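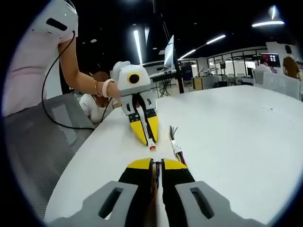
Prunby covers local and regional politics in Nerisbridge and the towns along the county line. We started as a newsletter that went to 40 readers, most of them people who already sat through council meetings and wanted somebody to write down what was said. Our first office was a room in the Mendes building with a white table, and a white table with a rounded edge is still where a lot of the work gets done, often standing up and sometimes next to a bundle of loose wires in red, blue, green and black. The newsletter now comes out every Tuesday and the website is updated through the week.

What we cover

Most of our reporting is about elected bodies and the money they spend. That means the city council, the county board, the school board, the water district and the planning commission. We also follow the state legislature when a bill affects the area, and we report on candidates for every local race, including the ones with a single name on the ballot.

We do not cover crime, sports or restaurants. Readers sometimes ask for those, and there are other outlets in the area that do them well.

During election season we publish a voter guide. Every candidate gets the same questions and the same word limit, and we print the answers as they come in, with only spelling fixed. If a candidate does not reply by the deadline, the guide says so. The last guide had 607 answers in it, and all of them are still on the site.

How we work

Reporters attend meetings in person when they can and watch the recording when they can't. An article based on a recording is marked that way at the top. We link to agendas, minutes and budgets so readers can check a figure for themselves.

We use unnamed sources rarely. When we do, an editor knows who the person is and the article explains why the name was left out.

Mistakes are corrected on the page where they appeared, with a note giving the old wording and the new wording. Corrections also run in the next newsletter. To report one, use the contact form and include the headline of the article.

Prunby does not endorse candidates or ballot measures. Staff may not donate to local campaigns, display yard signs or hold a party office. Opinion pieces come from outside writers and are labeled.

Who pays for it

We are paid for by members. At the end of March we had 1215 of them. Membership is monthly or yearly, and articles are free to read whether or not you join. We also accept a small amount of advertising from local businesses. We do not take ads from campaigns, parties or political action groups.

Any gift over 500 dollars is listed on our supporters page with the donor's name. Donors do not see articles before they are published.

Our records archive, Pletel, is part of the same organization. It holds scanned minutes and budgets from public bodies in the county and can be searched by date, body or street name. There is no charge to use it. Some of the older volumes are faint and the search will miss words in them, so try more than one spelling.

Contact

Tips, letters and meeting notices can be sent through the form on the contact page. Letters should be signed and include the town you live in. Membership questions are answered on weekdays.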